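We drove out to the Cotari workshop on 14th July, mostly so I could see how our new cafe benches are coming along. They fit out restaurants, bars, a few hotel lobbies, and the place is way bigger than it looks from the parking lot! Said Hegazy walked us around - he runs the bench shop and talks fast, so I missed half of what he said about hinges.

The booth frames were stacked by the loading door, 18 of them, all tagged for a diner called Ravo. Ours were further back with no seats on yet. I sat on one anyway (sturdy, bit high). Said is going to take 2 inches off the legs, and I'm still going back and forth on the green vinyl versus the brown. 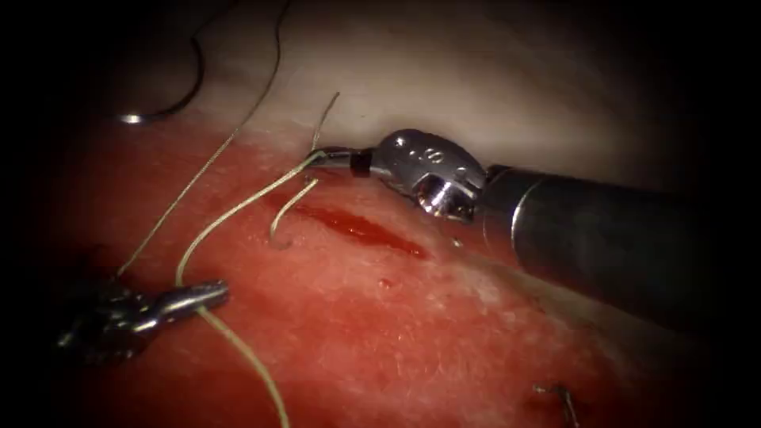
Upholstery was my favorite stop, and I could've stayed there all afternoon. Meriem Berrada was closing up a seat cushion by hand, with a curved needle and a pair of long pliers, and she let me try a corner. Mine came out lumpy! It's fussy work, gripping a thread right at the tip of a tool like those slender metal jaws have hold of the suture, and my fingers kept slipping. She pulled my stitches out and redid them while we talked about piping. The benches should ship once the vinyl's picked, so I need to call her with a color this week.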